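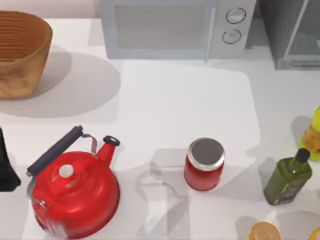 Microondas de dos mandos que salta el diferencial solo al descongelar

Publicado por Kwadwo Odoi en Electrodomésticos pequeños

Buenas. Tengo un microondas Tillard sencillo, de los de dos ruedas, una para la potencia y otra para el tiempo. Lo compré de segunda mano hace 3 años y hasta ahora ninguna queja. Desde octubre me salta el diferencial cuando lo pongo a descongelar. A potencia máxima puedo calentar un plato de sopa sin problema, pero en la posición de descongelar aguanta un rato y se va la luz de toda la casa.

He probado en otro enchufe de la cocina y en el del pasillo y pasa lo mismo. Con el horno y la tostadora no salta nunca. La vivienda es de alquiler y el cuadro es antiguo, con un único diferencial para todo. ¿Es el aparato o es la instalación? No quiero llamar al casero si luego resulta que es cosa mía.

mensah_electric
Si salta también en el enchufe del pasillo y los demás aparatos van bien, yo miraría primero el microondas. En muchos modelos baratos la potencia media no existe como tal: el magnetrón trabaja al máximo y se conecta y desconecta cada pocos segundos. Cada conexión da un pico, y si hay una pequeña derivación en el transformador o en el condensador, es ahí donde puede aparecer. Calentando sopa arranca una sola vez.

La prueba que puedes hacer en casa es llevarlo a otra vivienda con el cuadro más moderno y poner un vaso grande de agua en descongelar 10 minutos. Si salta también allí, es el aparato. Si no salta, tampoco queda descartado, porque las fugas se suman: la nevera, el ordenador y la lavadora aportan un poco cada uno y tu diferencial puede estar ya cerca del límite. En ese caso, un electricista con pinza de fugas lo mide enseguida.

No lo abras. El condensador guarda carga peligrosa aunque esté desenchufado — esto no es como cambiar el cable de una lámpara. Y no lo uses mientras no sepas qué es.

plurnley19
A mí me pasaba igual y era humedad, lo dejé dos días desenchufado y se arregló. Compra otro, por lo que valen no merece la pena.

Kwadwo Odoi
Gracias a los dos. El lunes lo llevo a casa de mi hermana y hago lo del vaso de agua.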